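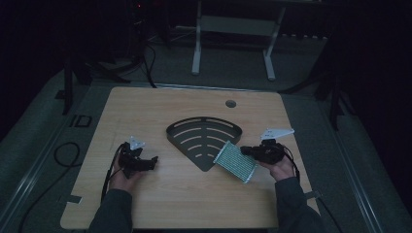

Chamado 126 – Impressora de etiquetas perde a conexão com a rede
Estado: resolvido
Local: Skastmont, sala de expedição
Responsável: Krum Milošević

Imprimir | Enviar por e-mail

Descrição do problema
A impressora de etiquetas Molletti deixa de responder no meio da manhã. Os trabalhos ficam na fila com o estado "a aguardar" e o painel mostra o erro 34. Desligar e ligar resolve durante algum tempo, depois volta a acontecer. O utilizador refere que começou em julho, a seguir à troca do switch.

09:10 – Reiniciei o serviço de impressão no servidor e limpei a fila. Página de teste impressa sem erros.

10:45 – Erro 34 outra vez. A impressora não responde ao ping. O cabo de rede foi trocado por um novo e ligado à porta 9 do switch Rokley. A ligação voltou, mas caiu passados 4 minutos.

11:20 – Testei a mesma porta com um portátil, sem perda de pacotes. O problema não parece estar no switch nem na cablagem. Atualizei o firmware da impressora. Sem alteração.

12:05 – Consultei a tabela ARP do router. O endereço da impressora aparece associado a dois endereços MAC diferentes. O segundo pertence a um terminal Bošković do armazém, que recebe o IP por DHCP quando é ligado a meio da manhã. A impressora tem IP fixo dentro do intervalo distribuído pelo servidor.

Causa
Conflito de endereços IP. O intervalo de DHCP foi alargado na configuração do switch novo e passou a incluir o endereço da impressora.

Solução aplicada
Criei uma exclusão no servidor DHCP para o endereço da impressora e renovei a concessão do terminal. Corrigi também a máscara de sub-rede na impressora, que estava errada – não causava a falha, mas convinha acertar.

14:30 – Terminal e impressora ligados ao mesmo tempo, fila a escoar normalmente. Erro 34 não voltou a aparecer.

Pendente
Rever os restantes equipamentos com IP fixo e passá-los para reservas no DHCP. Abrir chamado separado.

Última atualização: julho, 16:15

Contacto | © Skastmont – Suporte Técnico | Voltar ao topo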